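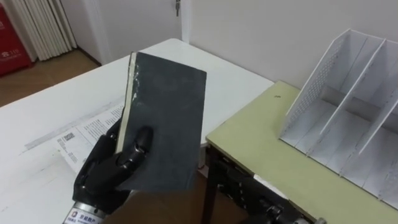 Why do books get so tatty at the corners?

I've got a book at home called The Lighthouse at Sisness. It's older than I am, it has 500 pages, and its corners look as if a goat has been at them. No goat has. I just kept it badly for years and years! So let's talk about how to look after books, and why they wear out in the first place.

A hardback is a sort of sandwich. The filling is all the pages, and the bread is two stiff boards, one at the front and one at the back. The bit down the side that holds everything together is called the spine (yes, like yours). Most hardback boards are made from thick card with paper or cloth stuck over the top, and that top layer is thin. Every time you slide the book off a shelf it rubs against something - the shelf, the book next door, your bag - and a tiny bit of colour goes. Corners and edges stick out the furthest, so they get rubbed the most. On dark covers you see it sooner, as the worn places often show up pale. 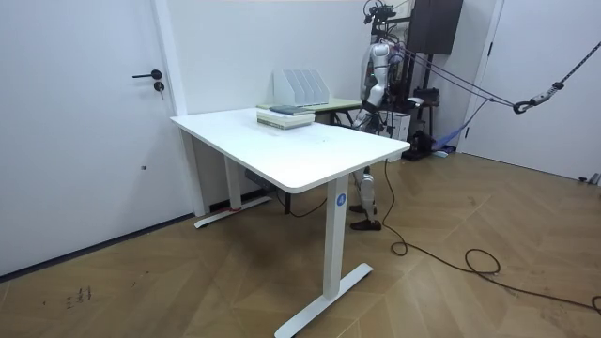

Stacking is the easiest way to store books, and it's kind to heavy ones. When a big book stands upright, its pages hang from the spine and tug at the glue all day long. Lay it flat and the table does the work. Try to put books of the same size together and line the spines up so they all face you, like the neat little pile on the white desk, with the dark blue-grey one on top of the pale ones. You can read the titles without pulling anything out, and there are no corners poking over the side for an elbow to catch.

Don't go too high, though. I once built a tower of 14 and went to fetch the bottom one. My friend Roy Furnival, who runs the bookshop in Grilcombe, could hear the crash from the stairs. He told me to take the top ones off first, put them down, and THEN get the one I want. It takes 40 seconds. I've timed it.

What about thin things, like comics and magazines? They're floppy, so they slump and get curly if you stand them up by themselves. They like a file holder, with upright slots to keep them straight.
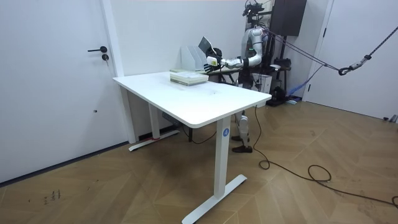
A stack of flat things towards the back of the desk, and a file holder standing behind it.

Now have a go with your own. Pick one shelf, take everything off and wipe away the dust with a dry cloth. Big flat books go in a pile, biggest at the bottom. Middling ones can stand up, close enough to hold hands but loose enough that you can get a finger in between. If you have to yank, it's too tight!

And keep them out of the sun. I left a red one on my windowsill all through August and it's pink now.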